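Film Music and Dance, Unit 4: Staging the Song
Handout for the second meeting

Welcome back! Last time we talked about how a song gets into a movie in the first place. Today is the part I look forward to all year, the staging: where the singer stands, where the camera goes, and what everybody else in the room is doing during the chorus.

Please watch the club number from Galindo before you read on, and then watch it again with the sound off. It runs a little over four minutes and has 22 shots, and I want you to notice how few of them show the dancer from head to toe. The director saves the full figure for the start of a verse. Everything between is hands, shoulders, the drummer, faces at the bar. When the wide shot finally comes back you feel it in your stomach!

Some terms we'll use from now on:

Playback: the recorded song played on set so that the performer can move and mouth the words in time.
Pickup: a short shot filmed later to cover a gap.
Floor plan: a drawing of the set from overhead with every mark and camera position on it.
Answer shot: a shot that replies to a line of the lyric, usually a listener's face. 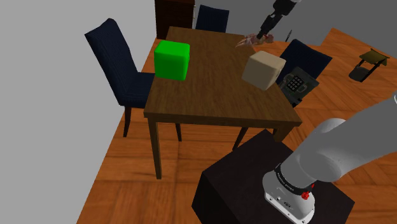
Blocking is the word for deciding where performers go and when, and it starts long before anyone puts on a costume. The choreographer of Dunach worked out the whole wedding song on her kitchen table with salt shakers, and you can do just as well with very little. Say you have a green cube on the left side of a tabletop and a tan one over by the right edge. Call the green one the singer and the tan one the man who won't look at her, and you already have a song. Who crosses first? On which line? Does she go straight to him, or the long way around, past the band? Try it three ways and hum the tune as you go.

Now compare the ballad in Lotden. There is one performer on a staircase, and she comes down 13 steps in the whole song. That's all the dancing there is, and audiences in the film's home city were singing along by the second week. I love this one. Watch where she stops, and check which word she stops on.

For next time: pick any song sequence from the Evis box set (disc 3 has the best ones) and draw its floor plan. Mark the first and last position of each main performer, and put a star at the spot where you think the scene turns. Stick figures are fine. Bring two copies, one to hand in and one to scribble on when we trade.

Reading: the chapter on rehearsal, up to the section on costume fittings.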